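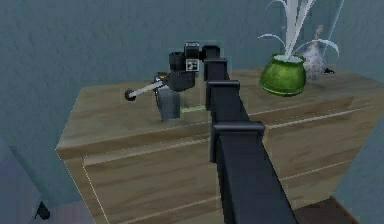

Babak Yazdani plans equipment for Kindik, and I caught him in June with his budget open. He had 2,000 simulator hours to spend before buying an arm. "I'd love to order 3 tomorrow!" he told me - then laughed.

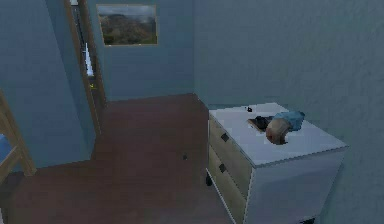 Simulator time costs him 70 dollars a day, and he wants it spent on messy stuff. "Look at the white dresser, with that crumpled blue fabric on top," he said. "If we can't plan for that, why buy?" The Ellell quote came in at $1,185 a month, and he's still haggling.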